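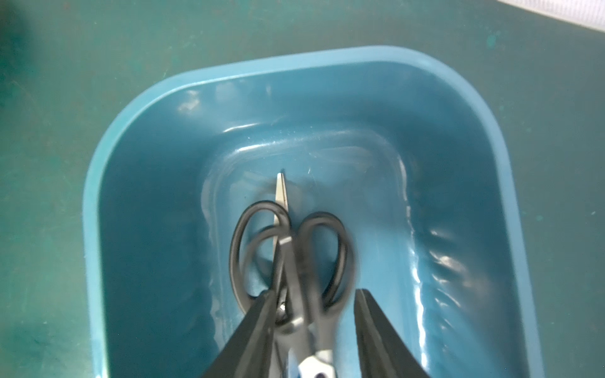

One reader wrote to ask whether this twine would last a whole summer outside, as the last lot she bought (from a supermarket, she said) had gone to fluff by the time her tomatoes turned red and she'd had to tie the whole row up again in the rain.

Well, mine has lasted! I've had the Tarent Garden Twine on my own beans and tomatoes for two seasons now and it's the one I kept nagging the wholesaler for until they let me stock it.

Tarent Garden Twine, natural jute
Item no. 2434
Length: 128 m per ball
Colours: natural, moss green
Finish: lightly waxed
In stock, posted from our Pranbridge shop

It's a 3-ply jute, a bit thicker than the stuff you get in a tin with a pretty label, and it has just enough wax on it that a knot stays where you put it. I tie a loose figure of eight, once round the cane, cross over, once round the stem, and finish with a granny knot on the cane side. I know, I know, a granny knot. It holds.

The green is the one people buy because it disappears among the leaves. I prefer the natural — I can find it again in autumn when I'm taking everything down, and it's easier to see on the path when I've dropped the ball for the fifth time. It fades to a sort of straw colour by August. The green fades too, but less evenly, and the side facing the sun goes first.

What I use it for: tomatoes, runner beans, sweet peas, holding the raspberries in, hanging up onions and garlic in the shed. What I wouldn't use it for is anything heavy or anything you want to stay put for years. For young trees please get the Waaka rubber ties instead, they stretch as the trunk fattens and twine doesn't. And for a climbing rose on a wall I'd go for wire.

How much do you need? I get through one ball on a double row of beans and a dozen tomato plants, with over 70 metres of that going on the beans (I do run lines across the tops of the canes, which eats it up). If you only have pots on a patio, one ball will see you through this year and a good bit of next.

Keep it somewhere dry. Pull from the middle of the ball, and leave the outside end tucked in or you'll have a bird's nest by teatime. It smells a bit oily when it's new, like an old potting shed, which I love and my other half doesn't. A day or two on the windowsill and the smell goes.

You can put the bits on the compost heap at the end of the year. Snip them up short first, long pieces wind themselves round the fork.

The Tresorberg twine stand, the cast iron one with the little cutter on top, is sold out until May. I've got 2 with scratched paint that I'll let go cheaper, so drop me a line if you don't mind a scuff. Postage is the same for one ball or four.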